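11/23/20

So I have been trying to drink more water since the beginning of the month, and I thought I'd better write it down before I quit and pretend it never happened. It all started with Roswitha Rainer, who I have known since we both had terrible bangs. She came over for soup on the porch (two blankets each, it was freezing!) and watched me get through an entire afternoon on coffee and one diet soda. She didn't say a word. She just mailed me a water bottle the next week, a huge purple Zanby with the hours printed down the side, so you can see exactly how far behind you are.

Day one I was behind by ten in the morning. By four I was gulping it down like I was in a contest, and then I was up twice in the night, stubbing my toe on the laundry hamper both times. Not a great start.

My big trouble is that plain water bores me to tears. I grew up in Cletby, where the tap water tasted like a garden hose, and my mom kept a pitcher of instant tea going all year long. Water was for brushing your teeth. So if I am going to drink something all day I want some choice in the matter. 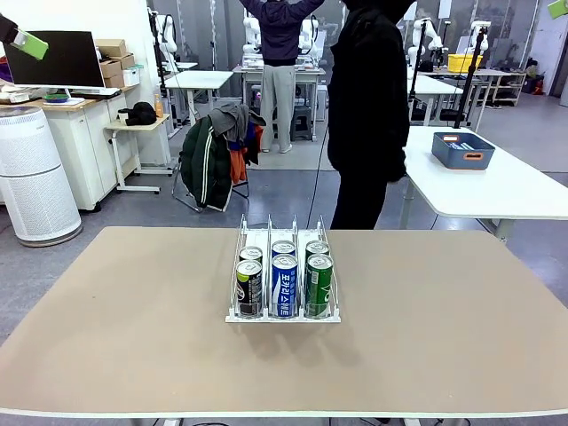 Three lanes, six cans, plenty of choice.

Anyway, I asked for ideas in my last post and you all came through. Cucumber slices were a no from me, sorry, it tasted like salad. Frozen raspberries were lovely until they thawed and went all furry and sad at the bottom. The winner so far came from Mwangi Rotich, who used to sit across from me at the Gralau office and always had a thermos going: hot water with a fat slice of ginger and a squeeze of orange. I have had it every single morning for 16 days and I'm still not sick of it. My kitchen smells amazing too.

I also bought a box of those little flavor tablets from Haddad, the corner store one, and I can't recommend the lime. The peach is okay if you use half.
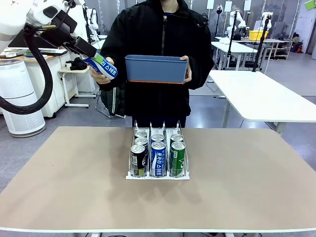

Sports drinks are the part I keep going back and forth on. I love them, I always have, and after a long walk I would rather have one than almost anything. A blue and white can of Pocari Sweat like the one between that hand and the gripper would be gone in two minutes if you left it near me. But I'm not running marathons over here, I'm walking the dog to the mailbox and back, so my rule for now is that I only get one if I've been out for a proper walk. The long loop past the reservoir counts. Going around the block twice does not, though I did try to argue that one with myself last week and won.

Do I feel different? A little, maybe. I get fewer headaches in the afternoon, and my lips aren't cracking the way they usually do in November. My skin looks exactly the same, so whoever promised me a glow owes me one. The coffee is down to two cups from I don't even want to say what.

The bottle has already been dropped down the back steps and has a dent near the 3 p.m. line, but it still holds water. Next up I want to try some cold-brewed teas, the fruity kind with no caffeine, so if you have a favorite please leave it in the comments. No cucumber!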